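회사 소개

Gasent는 중소 제조업체와 물류 창고를 대상으로 계량기 교정 및 측정 이력 관리 업무를 수행하는 전문 기업입니다. 취급 품목은 전자저울, 분동, 압력계, 온습도계이며 현장 교정과 입고 교정을 모두 접수합니다.

조직
교정부와 기술문서부의 2개 부서로 운영합니다. 교정부는 Veronika Hajdu 부장이, 기술문서부는 Dede Quartey 부장이 총괄합니다. 성적서는 측정 담당자와 검토자가 각각 서명한 뒤 발행합니다.

업무 범위
- 전자저울 반복성, 편심, 직선성 시험
- 압력계 상승 및 하강 방향 교정
- 온습도계 비교 교정
- 교정 주기 설정 및 대장 정비

현장 교정은 1회 방문에 최대 12대까지 접수합니다. 초과분은 별도 일정으로 배정합니다. 설치 위치를 변경한 저울은 수평 조정과 예열을 마친 상태에서 시험을 시작합니다.

이력 관리
교정 결과는 자체 관리 시스템 Evden에 기기 번호별로 등록됩니다. 현재 등록 기기는 756대입니다.

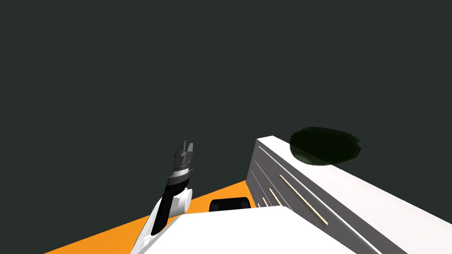

고객사는 Evden에서 성적서 사본과 차기 교정 예정일을 조회할 수 있습니다. 기기를 폐기하거나 다른 사업장으로 이관한 경우에는 변경 신청서를 제출해 주십시오. 측정 불확도 산출 근거는 서면으로 요청하시면 기술문서부에서 회신합니다.

접수
입고 교정은 Prurncombe 사업장에서 접수합니다. 분동은 전용 보관함에 넣어 보내 주시고, 의뢰서에 기기 번호와 사용 범위를 기재해 주십시오.

최종 수정일: 2024-11-03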